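Gimuvden is coming back for a second series, and the lead is staying put

March 19, 2024

Well, we got it! Gimuvden has been picked up for a second series. Purkitz put out a short notice this morning, just after I'd sat down with my toast, and I have been no use to anyone since. If you've been following along here you'll know I had more or less given up. The first series finished, everybody cried, and then there was nothing at all, not even one of those vague little posts with a picture of a clapperboard.

The notice is only four paragraphs long, so I'll give you what's in it before I start rambling. There will be a second series. Barbier is making it again, same as last time. The leading man is signed on, and so is the actress who plays the ferry clerk (hooray), and the filming goes back to Groltomstead, which means we get the harbour steps and that awful windy car park again. There's no date for when we'll be able to watch it. They say "in due course", and you can make of that what you like.

The part I know most of you care about is whether our man is still the villain. I've read that paragraph over and over. It says he "returns in the role that won him such a following", and that's as far as it goes. So he's alive, at least! After the last episode I wasn't sure. You saw the boat, you saw the coat floating, and you didn't see him, and I've watched enough of these things to know what that usually means, but it can go the other way too. A friend of mine stopped speaking to her telly for a week.

I've had so many messages since I put the first line about this up at breakfast that I can't answer them all one by one. The post had 1,036 comments under it by lunchtime, when I normally get a dozen and two of those are my sister. Most of them are just people screaming in capital letters, which I enjoyed very much. Quite a few of you are cross about the hair, and we'll get to the hair. But one thing came up again and again and I thought it ought to have a proper airing.

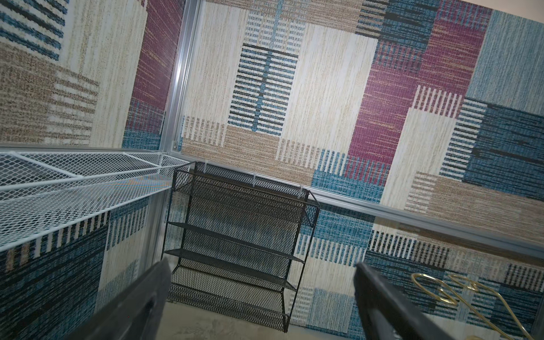

A reader from the first week of the show wrote that she'll be furious if they turn him nice. She said she fell for him precisely when he was being horrible to the harbour master, that he has the kindest face on television and does the nastiest things with it, and that if series two opens with him rescuing a puppy she is cancelling her subscription and sending Purkitz the bill for her tissues.

I'm with her on this. I really am. He was so good at being bad! The scene in the bakery, where he just keeps smiling and picks up the bill and you slowly realise what he's done to that family... I had goosebumps. He's played sweet before, in that hospital thing where he was the younger brother, and he was perfectly lovely in it, but I couldn't tell you a single line he said. In Gimuvden I could do you the whole pier speech, with the pauses. My neighbours have heard it.

Against that, there were plenty of replies saying the ferry clerk deserves a happy ending and she isn't going to get one if he stays a crook. Fair enough. She was wonderful too, and I think she got a bit forgotten in all the fuss about him. She had that terrible scene with the letters to carry all by herself, in the rain, in a cardigan. If the writers have any sense they'll give her more to do than wait at a window. I'd watch a whole series of her selling tickets and being rude to day trippers.

Now, the hair. Barbier has let out one rehearsal picture, a small one, and he's had it all cut off. I know. I KNOW. When he had it long he looked like he'd walked out of the sea, and now he looks as if he might come round and talk to you about your mortgage. Some of you think it suits him better and shows off his ears, and I'm trying to be open-minded. It might be for another job, of course. It might have grown back by the time they start. It grew quickly enough between episodes four and five last time, when he came out of the police station with a good inch more than he went in with, and I'm still waiting for someone at Barbier to own up to that one.

What else was in the notice? There's a line about music. The people who did the title song are doing "new and existing" pieces, so I'm taking that to mean we keep the song. They couldn't drop it. I had it as my ringtone until I was asked very politely at work to stop. There's also a mention of new cast to be announced later, and no names, so please don't write to me with rumours, I've heard about the singer and I don't believe it for a minute.

Something for those of you who can get to Groltomstead: the old picture house on the front is going to show the last two episodes of series one on the big screen, back to back, with a break in between for a cup of tea. There are 300 seats. You put your name in through the Purkitz site and they draw them, so it doesn't matter if you're first or last, and you don't have to sit up until midnight pressing the button like I did for the tour. One ticket per person. I've put my name in and I'm not going to be gracious if I don't get one.

The town seems pleased as well. I rang the bed and breakfast where I stayed last summer (the one with the view of the steps, if you stand on the bath) and the lady there said the phone had been going since half past nine. She'd had to look up why. She's never seen the show! She says she can't follow it, too many people in dark coats. She did tell me that the bakery from the famous scene now sells a bun named after it, and that it's an ordinary bun with a bit of extra icing. I'll be having two.

Oh, and the petition. Some of you will remember signing it back when things looked bleak. It was meant to reach 3,000 and it stopped at 917, and I'd felt rather sad about that number all winter. I don't suppose it changed anybody's mind at Purkitz, they don't mention it, but I'd like to say thank you to each of you who put your name down. I still have the page saved. There are some very touching messages on it and one recipe for fish pie which must have been pasted in by mistake. I've made it. It's good.

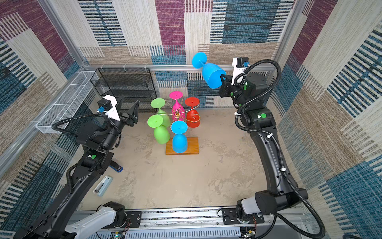
Until there's a proper date, I'm going to start the whole of series one again from the beginning, and I'd love some company. The plan is one episode a night, starting whenever you're ready, and we talk about it in the comments here as we go. No spoilers for the newcomers, please, and that includes clever hints about coats. A few of us who live near enough are doing it together in my front room, which is small, and after what happened to my good glasses during the bakery scene I've gone over to plastic wine glasses like the ones upside down on that drying stand. I want mine in blue like the sixth one, so that I can tell it from everyone else's when the lights are off. Bring a cushion if you're coming. The sofa goes to whoever has the worst back.

If you're starting from scratch, a word about the first episode: stick with it. It's slow, there's an awful lot of fog, and he doesn't turn up until the final ten minutes. I very nearly switched off and went to bed. Then he gets down from the bus with that little suitcase and asks the way to the customs office, and that was me finished. The second one is much quicker and by the third you won't be getting any housework done.

A couple of you have asked whether the subtitles will be mended. I don't know, there's nothing about it in the notice. I do hope so, the ones on episode six are a shambles, with half the wedding speech missing and the ferry clerk's mother called by two different names. I've written to Purkitz about it before and had a nice reply with no information in it. I'll write again. If more of us do it they might get fed up and fix it. The address is at the bottom of their help page, under the bit about passwords.

I've also been asked where to send cards. Please don't post things to the picture house or the bakery, they've nowhere to put them. Barbier takes letters for the cast at its office and passes them along in batches. I sent one last spring and got back a printed postcard with a signature on it, and I've decided that the signature is real, and I won't be hearing any other opinion.

That's all I know for now. I'll put up another post as soon as there's a filming date or a picture with more hair in it. Comments are open underneath, and if you get a ticket in the draw, do tell me, I'll only be jealous for an afternoon.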